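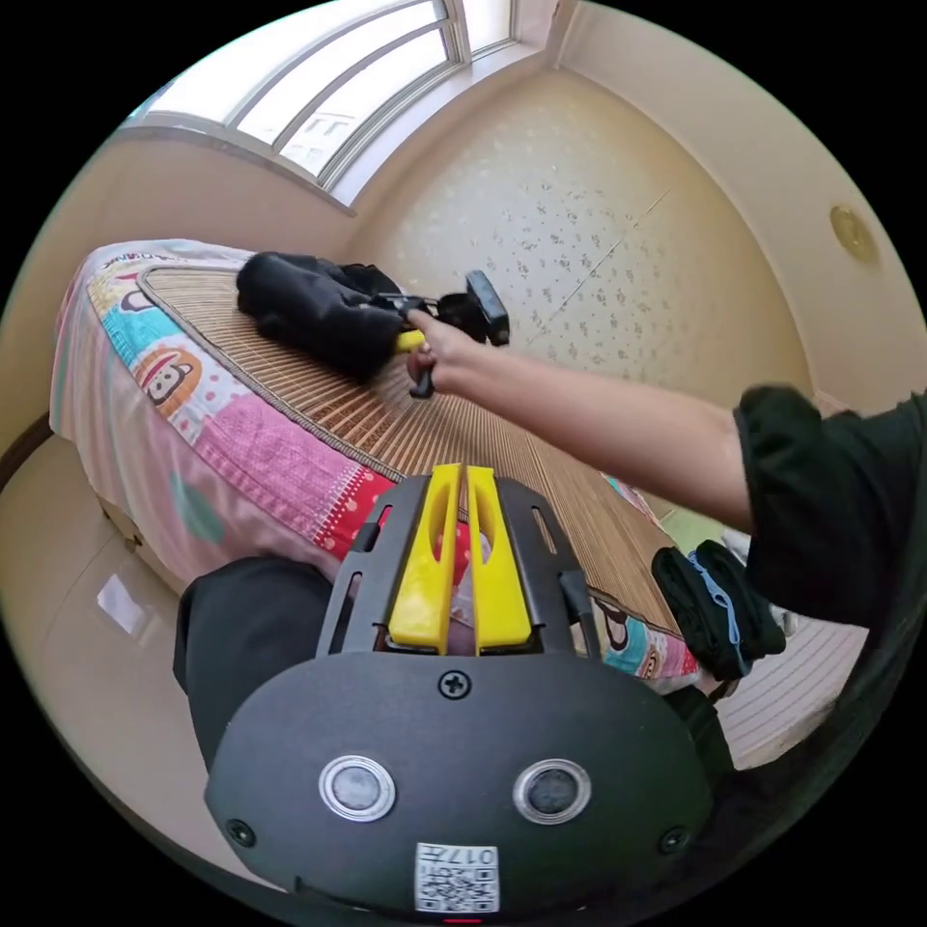
# Call for participants: sleep diary study in small homes

Do you sleep in a room where the bed takes up most of the floor? Do you share a wall with a neighbor who plays the trumpet, or a street with a bakery that gets its flour at four in the morning? We'd love to hear from you!

The Plornolmont Sleep Diary is a study of how people rest in small bedrooms, and we are looking for 40 adults who are willing to write down their nights for us. Most of what has been written on good sleep seems to picture a big quiet room with blackout curtains and a chair for your robe. Plenty of us have never had a room like that and still sleep like logs (and plenty of us don't). We want to know what people do to make a small room work at night, and we think the best way to find out is to ask them every morning while they still remember.

## What you'd be doing

You keep a paper diary for 13 nights in a row. Each morning you fill in one page: when you went to bed, when you think you fell asleep, what woke you, how you felt when you got up. There's a big open box at the bottom for anything else, and those boxes were our favorite part of the pilot. One person used hers to keep a running record of where the cat slept. Another drew the path of the streetlight across his ceiling. Write as much or as little as you want.

On the first day you also draw a simple floor plan of your bedroom, with the bed, the door, the window and anything you tend to bump into. Stick figures and wobbly lines are fine. We send graph paper and a pencil.

After the last night, one of us calls you for a chat of up to 40 minutes. Heike Reuter does most of these calls and she's a very good listener, so don't worry if you ramble. You can skip any question.

You don't need to change your bedtime, give up coffee or wear anything on your wrist. Please just sleep the way you normally do.

## Who can take part

You can join if you:

- are 18 or older
- sleep at least 5 nights a week in the same small bedroom, studio or sleeping nook
- can read and write in English or German
- have a phone number where we can reach you for the final call

Renters, owners, students in dorms and people in a relative's spare room are all welcome. So are couples. If you share a bed, you can both sign up, and each of you gets your own diary (no peeking until it's over, please!). Parents with a crib in the room are very welcome too, and we know some mornings will get skipped.

We can't take people who work night shifts this time around. Roland Furnival is planning a separate diary for shift workers, and if that's you, send a note anyway and he'll put you on the list.

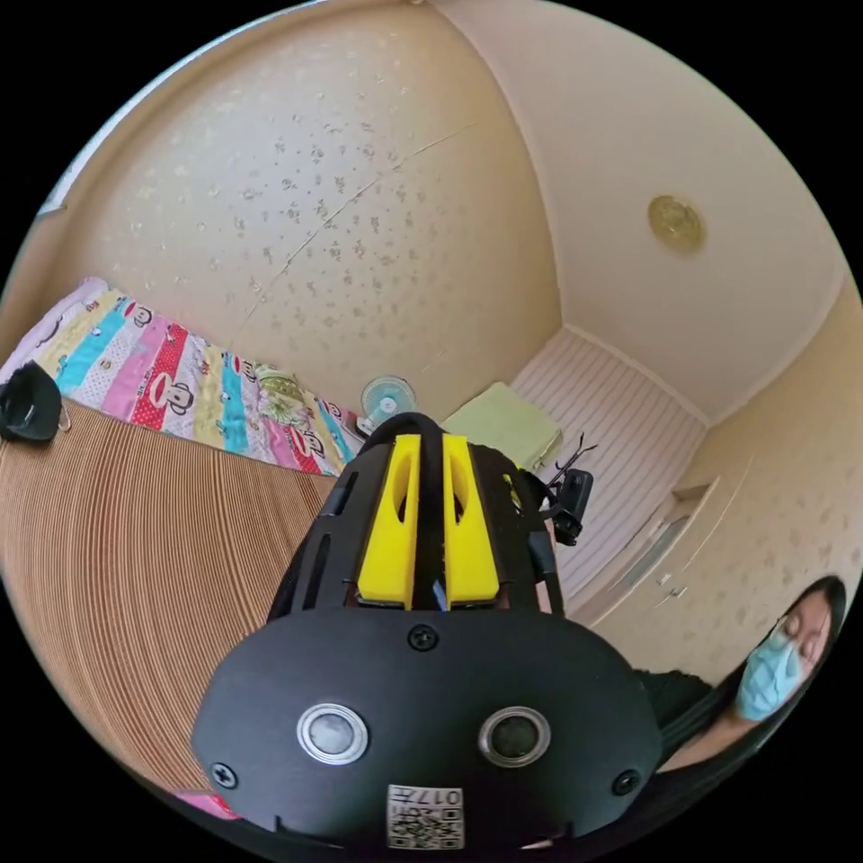 ## What you get

Everyone who sends back a diary receives 200 dollars, paid by check or bank transfer, your choice. Missing a page here and there doesn't change the amount. If you drop out partway, we pay for the nights you filled in.

You'll also get a copy of the finished booklet, with the best tips and the nicest floor plans from people who said yes to sharing them. The pilot booklet has a whole page on where to put a glass of water when there's no room for a nightstand, and I've already changed my own setup after reading it.

## Privacy

Your diary goes into a folder under a number, and your name and address are kept in a separate place. Only Heike and Roland can match the two. Before we quote a line or print a drawing, we ask you, and you can say no to one and yes to the other. If you change your mind about the whole thing, tell us before the booklet goes to print and we'll mail your pages back.

## How to sign up

Send a letter or postcard to the Sleep Diary desk, Butside House, Plornolmont, or leave a message with the front desk there. Tell us:

1. Your name and the best way to reach you
2. Who else sleeps in the room, pets included
3. One thing you like about your bedroom and one thing that drives you up the wall
4. Whether you'd like the diary in English or German

Sign-up closes on Thursday, April 22, 2021. We'll write back to everybody, including people we don't have a place for, and diaries go out in the mail the week after.

If you have a question first, ask for Heike at the front desk. She's in most mornings, and Roland covers the afternoons.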